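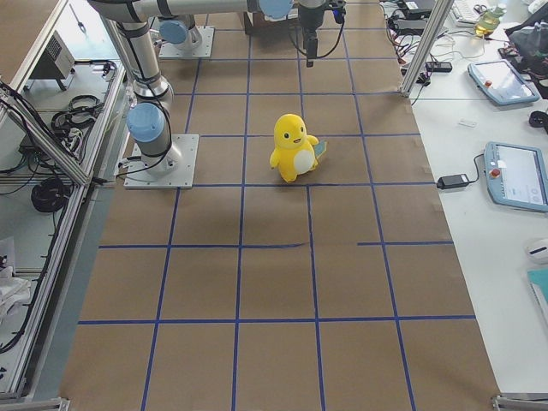

Bravden Heavyweight Replica Belt review: a lot of shine for the money

Posted 26/01/2021

Replica title belts have become a strange little market. Every small promotion seems to sell one now, and the one I keep getting asked to look at is the Bravden, the official copy of the Pesemberg Wrestling heavyweight title. It costs £254 before postage. I bought mine at full price, so no favours are owed.

Pesemberg's shop page calls it "ring quality". I have my doubts. Ovidiu Ghiță has carried the real one through most of his run as champion, and on the last show you could see how the strap curled round his waist and stayed there. Mine sticks out at the sides like a shelf. After a fortnight of rolling it up each night it has loosened a bit, but you would not want to wear it sitting down.

The plates are better. The main plate has good depth to the lettering and the eagle has proper feathers, which the old Siller version never managed. Turn it over and things get worse. Two of the screw posts were loose out of the bag, and one side plate sits a hair lower than its twin. You may not care. I noticed it within a minute and now I can't stop looking at it.

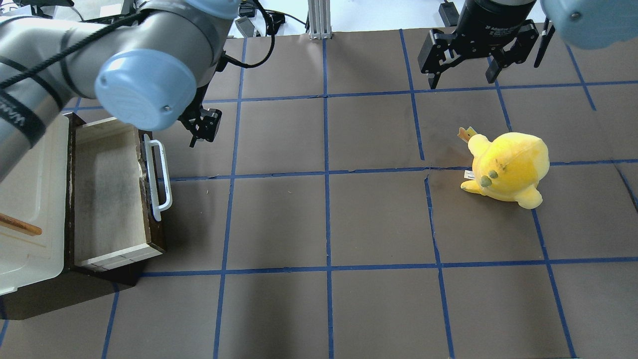
Photo: Saimi Ojala

Then there are the poppers. The strap has two rows, and on mine the bottom row needs a real shove to close. A friend with a bigger waist than mine got it shut on the last set and it popped open when he raised his arms. For a belt that people buy mainly to pose with, that's poor.

The "limited edition" business also bothers me. The run is 4,000, and the number is printed on a paper card, with nothing on the belt itself. Lose the card and you own the same belt as anyone else. I wouldn't pay extra for a low number, whatever the resellers tell you.

How does it compare? Verhoeven's tag team replica is £100 cheaper, with thinner plates but a much nicer strap, and the poppers work. If you want something for the wall, the Bravden wins, mostly on the eagle. If you want to wear it to shows - whenever we get shows with crowds again - I'd take the Verhoeven.

The carry bag is an extra £20 and is a plain black drawstring thing. Skip it and use a pillowcase.

Pesemberg say a second batch with a softer strap is due in March. I'd wait and see whether it turns up before spending anything.

Score: 5/10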